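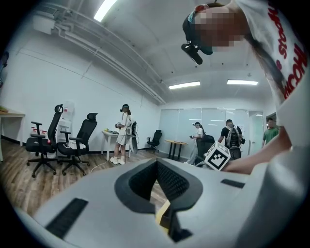 January 11, 2026

Yard sign notes for the Vorham council race. Reprinted the "paid for by" line at 13 point after Hryhorii squinted at the first proof and said it looked like lint (he's right!). Ordered 700 on the Druteck stock, the heavier one, and the shop wants 12 days. Fine by me, the runoff mailers aren't ready either.

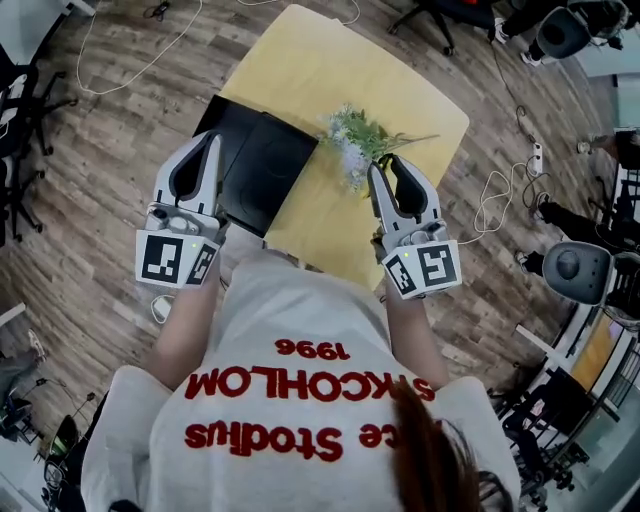
At the yellow table, white sweatshirt, both grippers open for business.

Daniyal still wants the candidate's name bigger than the office. I tried it both ways on the Bosman layout and I'm leaning his way, but the blue gets muddy at that size. Ask Flellau for a swatch.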